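Rastgate Community Help > Food and Kitchen > Baking

Sourdough starter goes flat every time I move it to rye. What am I doing wrong?

Posted by Lucyna Szczepańska, 21 March 2024

Hi all! I've been baking with the same white flour starter since last winter and I love it to bits. Its name is Baran, it lives in an old honey jar, and on white flour it doubles without any fuss at all. The trouble starts when I try to turn a bit of it into a rye starter for the dark loaves my family grew up on.

I take a spoonful of Baran, feed it dark rye and water, and the first day it goes off like a rocket. Second day, still good. By the third or fourth day it rises a little, smells like nail polish and then just sits there looking like wet cement. I've tried it three times now with the same result.

I'm using equal weights of flour and water, tap water, wholemeal rye from the bulk bins. My kitchen is on the cool side at this time of year, so I've been putting the jar on top of the fridge. I feed it once a day after dinner. Bread made from it on day three tasted great but the crumb was gummy and there was a line of raw-looking stuff along the bottom.

Would love to hear from anybody who keeps a rye starter going. Do I need to begin from scratch with rye instead of converting? I'd be a bit sad about that but I'll do it!

Urszula Górecki
Accepted reply, 30 people found this helpful

Oh, you're so close! A starter that smells like nail polish is hungry. Rye ferments a lot faster than white flour, so a feeding routine that suits your white starter leaves the rye one with nothing to eat for half the day. The top of the fridge is a warm spot in most kitchens too, and that speeds it up again.

Converting is fine. I've done it with a Starkeo culture a neighbour gave me and with my own, and I couldn't tell you now which jar is which.

My routine, if you want to copy it:

Take 5 grams of your active white starter. Add 30 grams of wholemeal rye and 30 grams of water that feels just barely warm on your wrist. Stir it with the handle of a spoon, smooth the top with a wet finger and put the lid on loosely. Mark the level with a rubber band. When it has risen and the top is domed with little cracks in it, feed it again, same amounts, taking your 5 grams from the middle. If it gets there in the morning, feed it in the morning. Go by the jar and forget the clock for the first week.

Rye also doesn't rise like wheat does. It has hardly any of the stretchy gluten, so it puffs up like a sponge and then slumps, and if you are at work you'll miss the whole show. A streak of dried paste on the glass well above the current level tells you it went up and came back down while you were out. I threw away a perfectly healthy starter once before I learned to look for that streak! 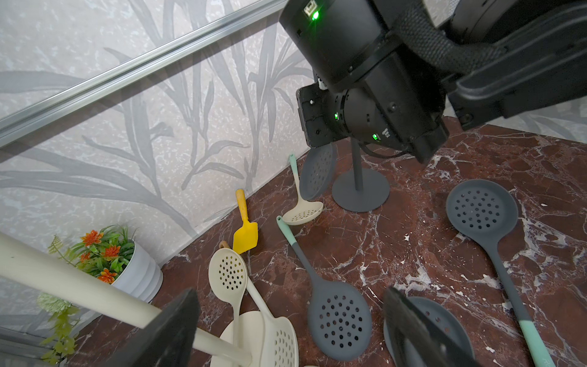
Can I use the starter straight from the fridge for a rye loaf?

Give it one feed at room temperature first and wait until it peaks. A cold starter that was fed within the last day or so will still raise a loaf, but it will be slow and the bread comes out more sour.

About the gummy line in your loaf: that's a separate thing, and a really common one. Rye bread has to be baked longer than you'd think and then left alone. I start mine hot, turn the oven down after the first quarter hour, and don't take it out until the middle reads at least 96 degrees on a probe thermometer. Then it gets wrapped in a tea towel and nobody touches it until the next day. I know! It's torture. The crumb sets as it rests, and a loaf you cut while warm will smear on the knife no matter how well you baked it.

One more idea for a cool kitchen: put the jar in the oven with only the light on. Stick a note over the oven dial so it doesn't get preheated. My first rye starter died that way, and the lid was never the same colour again.

Have fun with it, and please come back and tell us how the next loaf goes. If you like caraway, toast it first.

Ikik
5 people found this helpful

just use less starter and more flour. also check your rye, the bulk bin stuff can be pretty old and it goes stale quicker than white. smell it, if it's bitter or like old crayons get a new bag. I keep mine in the freezer

Hydration matters too. Equal weights is stiff with rye, mine is closer to pancake batter and I think it's happier. Depends on the flour though. Mine is a fairly fine grind.

Lucyna Szczepańska

Thank you both so much! I went and looked at the jar and there is a streak, nearly at the lid, so it had risen and fallen while I was out and I was blaming the poor thing for nothing. I've started a new one with the 5 grams and the rubber band. The flour smells okay to me, kind of nutty, but I'll grab a fresh bag on the weekend anyway and try Ikik's runnier mix in a second jar beside it.

Urszula, do you toast the caraway in a dry pan or in the oven?

Urszula Górecki

Dry pan, medium heat, and keep it moving. Take it off as soon as you can smell it from the other side of the room. Two teaspoons is plenty for one tin.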